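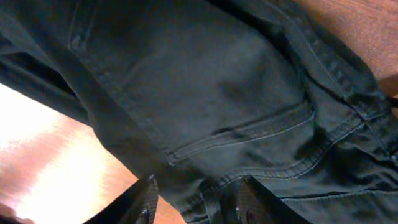 How long should you soak dark jeans before the first wash? I give mine 43 minutes in cold water with a splash of vinegar, inside out, and then straight on the line.

Hi all,

That was the short version for Consuelo, and now I'll ramble a bit (sorry, it's Friday and I'm on my second coffee!). Her message is below.

Consuelo Cáceres wrote:
> I have 2 black pairs and 3 blue ones and they all came out
> streaky in July. Is it the soap or my machine? The label
> says warm is fine.

I'd bet on the soap, Consuelo. Powder never dissolves all the way in my old Pranari, and the streaks land right along the folds. Switch to liquid, use half of what the cap says, and skip the softener. I also turn the spin way down – black pairs come out with white crease lines if I leave it on high.

And don't trust the label on warm! I did once, and my best towels were gray until Christmas.

Does anybody still have the stain chart that went around the list? I think it was message 1088, but the archive won't open for me.

Violeta Zapata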